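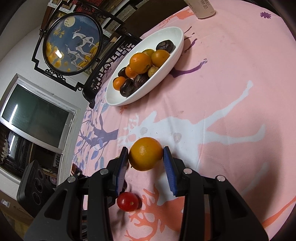 Marmalade in January

Kolbrún Kjærgaard has made marmalade every January for six years, and she still lights up when she talks about it. "The smell fills the whole house - I love it!" She slices the peel by hand, soaks it overnight and boils it for three hours in her mother's pot. Last winter she filled 200 jars, most of them for the market in Toft. "People come back in spring with the empties and ask for more," she says, laughing. "So I keep going!"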